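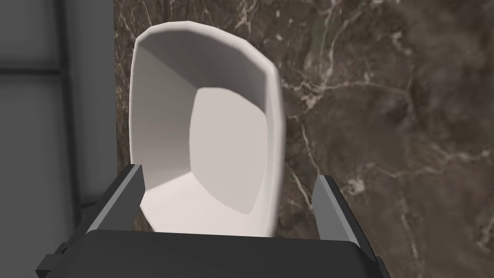 Wrist view from the simulated kitchen, with the white bowl between the fingers.

If you've ever trained a policy in simulation and watched it do something baffling, you know how tempting it is to blame the network. I did that for most of January! Then Estrella Villalobos asked me how many of my wrist views had anything useful in them, and I had no idea. So I wrote a little filter, and I'm going to walk you through it, because it's an afternoon of work and it changed my training set a lot.

Start by rendering every episode from the wrist camera only. I had 604 episodes from our Marley scenes (Marley is just our name for the kitchen set) and I saved one view per second, plus the gripper opening and the joint angles at that same moment. Keep those together in one file. I kept them in two the first time and spent an evening lining them back up.

Next, sort by hand. Yes, by hand - put on some music. I used three folders: "holding", "target in view" and "lost". The bowl up top is an easy "holding".
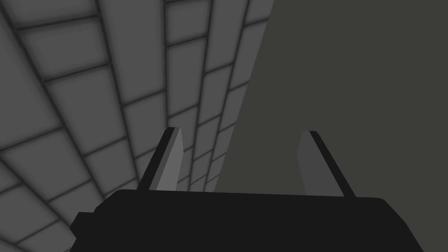
Straight into the "lost" folder: open fingers, gray tile, a plain dark surface.

You'll want plenty of views like this one in your sorted set, so don't throw them out. Tile and bare surfaces give the policy very little to tell it where the arm is, and that's exactly what you want your filter to recognize. Once I had 337 views sorted, I trained a small classifier on them (a frozen image encoder with one linear layer on top, nothing fancy) and let it label the rest.

Then comes the fun part. Go through each episode and look for long runs of "lost". I set my limit at 61 views in a row, and anything over that gets trimmed back to the last good view before the run. Don't delete the whole episode! I tried that and was left with 321, and the policy got worse at reaching.
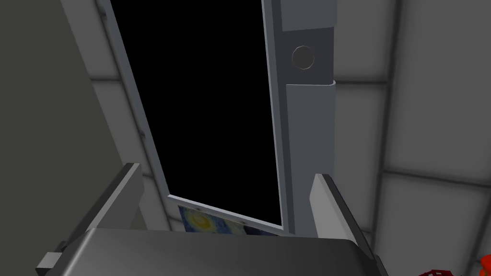
Abundio Maldonado

Some views will make you argue with yourself. Take this one, with open fingers, a big black opening and a strip of Starry Night peeking over the palm. There's a bit of something red down in the corner, too. Is that lost? Nothing's in the grip, but the painting, the tile and the round knob on the column all give the arm something to go by. I made a fourth folder called "landmarks" and kept them all in training.

Last step: retrain with the same seed and the same settings as before, and compare the two runs on scenes neither one has seen. My new policy wanders a lot less before it reaches. It still fumbles bowls near the rim, and I'm working on that with Jacinto Cárdenas next.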